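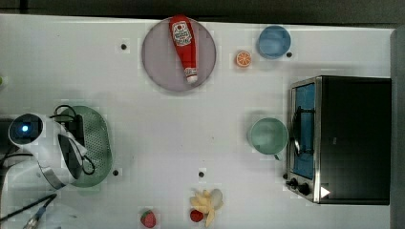 3 min read

Table arm, shared workshop in Rarnville: inspection before power, with comments

Checked by: Niilo Harju
Second person: Tuva Brekke
Month: November
Start: 18:30

We use this list each time the arm has been moved or the gripper was taken off. Write OK, NOT OK or LATER, and write a comment also when it is OK. The person who did the assembly should not be the person who signs.

Part A. Table and mounting

A1. Arm base does not move when pushed by hand from two sides. OK
Comment: I pushed quite hard. Tuva held the table so that we tested the base only.

A2. Table top is clean, no screws or metal chips. OK
Comment: Wiped before the items were laid out.

A3. Holes in the table top are free. OK
Comment: Please do not let small parts fall in them. Last time I lost 12 minutes for one washer. Linnea has offered to print caps, and I would like that.

A4. Heavy items stand away from the edge. OK
Comment: The toaster oven is the heaviest thing we have there. It must never be plugged in when the arm is running, also not "only for the light".

Part B. Cables

B1. Cables at the gripper have enough slack when the wrist turns. LATER
Comment: They make a loop over the top of the gripper. At slow speed I have no problem with this. Before we go faster I want to see one full turn of the wrist in both directions, with a hand on the stop button.

B2. No loose cable inside the reach of the arm. NOT OK
Comment: A thin black cable lies over the corner of the table. It should be fixed under the edge with two clips. Borghild has the clips in the Sustora box, second shelf.

B3. Emergency stop cuts the motor power. OK
Comment: Tested three times. The third time was from the far end of the cable.
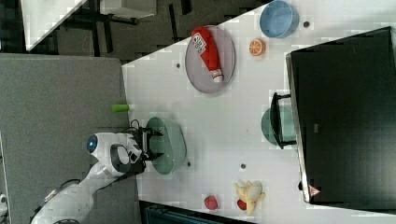 Words: 480 — Reading time: 3 minutes

Part C. Gripper and items

C1. Fingers close evenly and open again without noise. OK
Comment: Tested in the air first, then low over the green dish.

C2. Speed limit is set to 200 mm per second. OK
Comment: It was 2000 when I opened the settings. I don't know who changed it. Please write in the log when you change the speed, even for a short test.

C3. Items are soft or light enough to be dropped. OK
Comment: The toy banana and the strawberry are fine. For the ketchup bottle on the plate, check the cap with your fingers before each run.

C4. Lowest allowed height over the table is set. OK
Comment: Nyokabi measured it again with the Nakano gauge. Same value as before.

Part D. People and floor

D1. Nobody stands on the carpet side of the table while the arm is powered. OK
Comment: The arm reaches in over this edge, so I would like tape on the floor also.

D2. Chairs are moved back. LATER
Comment: Should be done before each run and not only at the start of the evening.

Open points: B1, B2, D2
Log entry: 3350
No powered run until B2 is closed. Borghild will do the clips and I will check them again at 19:45.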